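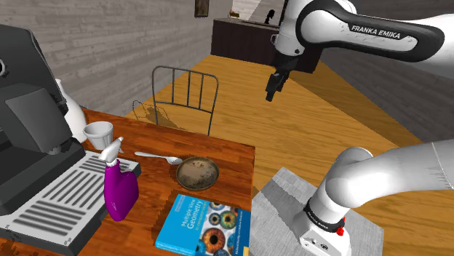
Home | Reviews | Kitchen | Floors & Furniture | Archive | Contact

2020-01-06
By Katsuhiko Kuroda

Prustden floor oil, the one-coat kind: I remain to be persuaded

The tin says one coat. I have been oiling wooden floors badly for long enough to distrust any tin that says one coat, and I bought this one partly to be annoyed by it.

For those who skipped the adverts, Prustden's kitchen oil is meant to go on bare or previously oiled boards with a pad, sit for a bit, get buffed, and be ready for feet the next morning. The price is steep. I paid 26 pounds for the small tin, which the label reckons will do a modest kitchen. Mine is modest. It didn't quite do it.

Preparation first, as the leaflet gives it one line ("ensure surface is clean and sound") and it took me two days. The old finish was Giditz hard wax, put down by the previous owners and worn to nothing in front of the cooker and by the back door. Everywhere else it was still stubbornly there. I sanded by hand in the worn bits, hired a machine for the rest, and hoovered until I was sick of it. If your floor has a wax on it, ask before you buy. I rang the Prustden helpline and was told it would "probably be fine over most waxes", and then, when I asked which ones it wouldn't be fine over, I was told to try a patch under the fridge.

I tried a patch under the fridge. It stayed tacky for the best part of a day. After that I sanded the lot.

Putting it on is pleasant enough. It's thin, it spreads a long way, and the smell is nothing like as bad as the Ionescu stuff I used in the hall, which had us sleeping at my sister's. You do need to work quickly. The leaflet allows fifteen minutes before buffing and I'd say ten, less in a warm room. I left one strip by the larder while I answered the door and it has dried shinier than its neighbours. I notice it every morning. My wife says she can't see it, but she was the one who answered "fine" when asked about the hall.

Now, the one coat. On the harder boards it looked good the next day, a warm colour without that orange glare you get from cheap varnish. On the softer boards near the window it had simply vanished. They drank it and asked for more. I gave them a second coat and that emptied the tin, so the bit behind the bin is still bare and will stay so until I feel like spending the money again.

I did all this in December, so it has had a few weeks and one large family lunch. Water beads on it if you get to it soon. Red wine left a faint ring, which came up with a damp cloth and some rubbing. Turmeric didn't come up at all. Chair legs have already marked it, felt pads or no felt pads, and I don't hold that against the oil much, but the side of the tin does say "scuff proof" in rather large letters.

The website claims 1,511 customer reviews and an average close to perfect. I read a good many of them. Plenty were written the day the tin arrived, which seems early to be judging a floor.

Would I buy it again? For a top-up, yes, perhaps. It patches in neatly, and that matters more to me than how it looks in week one. For a whole room I'd go back to Zernuvmont, which takes two coats, says so on the front, and costs less per tin — though it does smell of old boats.

Three stars. Take one off if your boards are soft.

Comments

pennyroyal374: Same trouble over old wax. Mine never fully dried in the corners and I ended up wiping it off with white spirit. They did refund me after a couple of emails.

Dolan: You buffed it by hand? The machine makes a big difference with this one. Used it on oak, single coat, no complaints after a year.

Katsuhiko Kuroda: By hand, yes. I'd taken the machine back by then and wasn't paying for another day.

M. at the mill: Turmeric fades if the sun gets to it. Give it till summer.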